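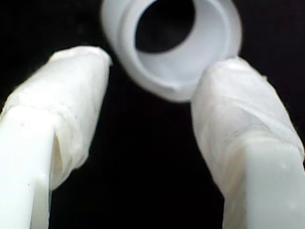
Fita nos dedos, parte dois

Post rápido que amanhã acordo cedo. Quem leu o anterior sabe que o braço estava pegando as coisas mas largando no meio do caminho. Dedo impresso é liso demais. Plástico contra plástico, escorrega, não tem força de servo que resolva. E se aumentar a força o servo esquenta e começa a reclamar (aquele zumbido fino, quem tem sabe).

Então: fita. Enrolei a parte de cima dos dois dedos, só as pontas, a parte de baixo ficou no plástico mesmo. Ficou feio, o da direita mais enrugado que o da esquerda. Enrolei com pressa e não vou refazer hoje.

Antes disso tentei luva de borracha cortada. Duas noites perdidas. A borracha gruda bem mas dobra na ponta e na hora de soltar o objeto vem junto. Tentei também cola quente em pinguinhos, nem vou comentar.

O que mudou no código

Pouca coisa. Abaixei a velocidade de fechamento da garra e coloquei uma espera de 200 ms entre fechar e levantar. Antes ele levantava enquanto ainda estava fechando, culpa minha, o comando de subir ia pra fila sem esperar resposta do servo do pulso. Quatro linhas. Levei um sábado inteiro pra achar as quatro linhas.

Também refiz o zero da junta do cotovelo, que tinha saído do lugar quando desmontei o suporte. O valor antigo era 2.000 e pouco, agora está em 436 passos a menos e o braço finalmente estica reto. Anotei num papel colado no monitor pq já perdi esse número duas vezes.

A controladora continua sendo a Chowdary, aquela baratinha. Estou de olho na Fluvberg mas o frete é ridículo. Fica pra depois.

Bandeja

O teste agora é com bandeja dividida. A ideia é tirar uma coisa de um compartimento e colocar em outro, sem encostar nas paredes. Parece bobo. Não é, as divisórias são finas e o dedo com fita ficou mais gordo, então a folga que eu tinha calculado já era. Tive que mexer na altura de aproximação: desce reto por cima, abre, só depois baixa o resto.

Estou usando dois objetos bem diferentes, um anel branco e uma embalagem de doce comprida. O anel é o chato da história. Se o dedo pega fora do centro ele gira, e se pega na borda de cima ele pula. A embalagem é comprida e vai atravessada, então o problema é outro, tem que escolher onde apertar. Pela ponta ela pende. Pelo meio vai melhor.

Câmera no pulso ajuda muito nessa parte, mas o cabo dela me dá nos nervos. Toda vez que a junta vira eu fico olhando pra ver se não vai repuxar. Os fios vermelho e preto dos servos também fazem uma volta grande por cima da garra, preciso prender com alguma coisa. Abraçadeira não, já quebrei um conector assim. Talvez velcro.

Outra coisa, a luz. A bancada é cinza escura, a bandeja é preta, e os cantos ficam bem escuros. A detecção do anel vai bem porque ele é claro. O resto eu não confio. Vou ver se puxo uma luminaria pro lado esquerdo essa semana.
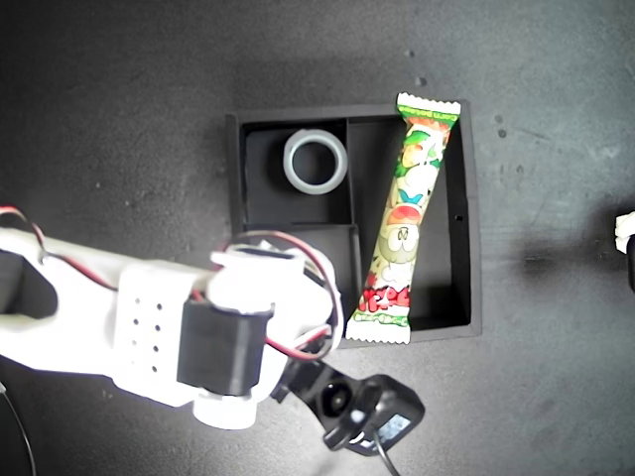
Quyên Khương escreveu perguntando se não era melhor imprimir os dedos de novo, em filamento flexível, e parar de remendar: "Fita acumula pó e em um mês você está trocando. Imprime só a capinha da ponta, encaixa por cima do dedo rígido e deixa uns sulcos na diagonal. E prende esse cabo da câmera antes que ele prenda em você."

Concordo com quase tudo. O problema é que minha impressora, a Risora velha, engasga com flexível, o extrusor mastiga o filamento. O pessoal da oficina Pellham tem uma que aguenta, vou passar lá na quarta depois das sete e ver se alguem me empresta uma horinha de máquina. Se sair a capinha eu subo o arquivo aqui.

Até lá segue a fita. O que falta pra próxima: prender os fios, luminária, refazer a altura de descida com a folga certa e testar o anel deitado, que ainda não tentei.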